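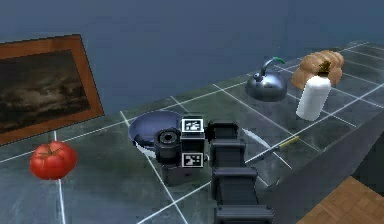

Home Stories Poems Archive Submit About

The Key to Number 4

Frans De Graaf got off the bus at Sollmont a little after three in the afternoon with one bag and his brother's letter. It was December and the light was already going. The driver asked if he was sure this was the stop. Frans said he was.

The letter gave directions the way Pieter always gave them, by things that used to be there. Go past the old bakery. Turn where the chestnut tree was. Frans stood in the road and looked for a place where a tree might have been. In the end he asked a woman who was scraping ice off her windshield.

"You want the Shehu house," she said. "Up the hill, green gate."

"I want number 4."

"That's the Shehu house."

He walked up. His brother had rented the upstairs room from Mrs. Shehu for eleven years, and for most of that time Frans had not known it. They had stopped speaking over the sale of their father's boat. It was not a good boat. Frans had sold it for less than it was worth, without asking, and Pieter had found out from the man who bought it.

Mrs. Shehu opened the door before he could knock. She was small and wore a man's cardigan with the sleeves rolled.

"You look like him," she said. "Around the ears."

She gave him coffee in the kitchen and did not sit down herself. She told him Pieter had paid up to the end of the month and that she would give back the rest. Frans said she should keep it. She said she would not, and put the money on the table under the sugar bowl, where it stayed while they talked.

"Did he work?" Frans asked.

"At Teteck, until they closed. Then he fixed clocks. Radios. People brought him things."

"He couldn't fix anything when we were boys."

"He was slow," she said. "But he didn't charge much."

The room was at the top of the stairs. It had a bed, a chair, a bench under the window, and a shelf of things waiting to be mended, each with a paper tag tied to it. Frans read the tags. Hall clock, Mrs. Berisha, runs fast. Radio, school, no sound. Pieter's handwriting had gotten smaller.

At the end of the shelf was a brass lamp with a cracked glass. Frans knew it at once. It had hung in the cabin of the boat, over the chart table, and their father used to hit his head on it and swear. The tag said only Flison, the name of the boat.

He sat on the bed with the lamp on his knees. He had sold the lamp along with everything else aboard. Pieter must have gone back to the man and bought it from him.

Mrs. Shehu came up after a while and stood in the doorway.

"That one was never going out," she said. "I asked him who it belonged to and he said his brother."

Frans turned the tag over. The other side was blank.

"There's a bus at six," she said. "Or there's soup."

He looked at the shelf. He had been a bookkeeper for 30 years and had never mended a clock, but he could carry things to people's doors and tell them why they were not finished.

"Where does Mrs. Berisha live?" he asked.

"Past the old bakery," said Mrs. Shehu, and went down to see to the soup.

Comments

marlow_r: I liked that we never see the brother. The tags did it for me.

Jeanette: My uncle fixed radios and his shelf looked just like this. Is there going to be more about Mrs. Shehu?

tobias k.: Small thing, would he really know the lamp right away after so long? Good story though.

Contact the editors | Copyright remains with the authors | Back to top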